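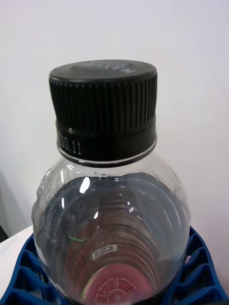 Plekirus Community Theatre - Front of House & Kitchen

Home | Shows | Hire the Hall | Members | Contact

Search this site Go

Pre-season walk-round, September
Checked by Toshio Ogura, with Saeed Hassanpour holding the torch

Foyer
[x] Exit sign lit. It hums in B flat, but it's lit.
[x] Doormat lies flat. Gaffer tape renewed over the old gaffer tape.
[ ] Handrail, left side. Wobbles. Wobbled last year too, according to last year's sheet, in my handwriting.

Kitchen and bar
[x] Fire blanket on hook, tea towels no longer hung over it.
[x] Urn cord and plug sound.
[x] Bottled drinks: caps on tight, bands unbroken, nothing stored under the sink beside the bleach.
[ ] Fridge seal. Closes if you lean on it. Saeed has offered to lean on it for the whole run.
[ ] Cleaning cupboard lock. The key is labelled "NOT THIS ONE". It is this one.

Auditorium
[x] Aisle lights, all working.
[x] Seats bolted down. Row F squeaks during quiet bits, which I'm told is not a safety matter.
[ ] Occupancy notice. The one by the door says 100, the one in the program says 72. Go with 72 until Masanobu finds the paperwork.

Backstage
[x] Extinguishers tagged and in date.
[x] First aid kit restocked. Previous contents were one bandage and a colouring pencil.
[ ] Ladder. 3 rungs need attention. Do not use it - this includes you, Noboru.

Open items go to Masanobu Kamata before the dress rehearsal.

Comments

Noboru Kuroda
I was up the ladder for one minute. The lamp needed changing.

Yuto Iwasaki
Row F is a safety matter if you're sitting next to my aunt when it squeaks.

Masanobu Kamata
Handrail bloke is booked. Paperwork is still at large, so 72 it is.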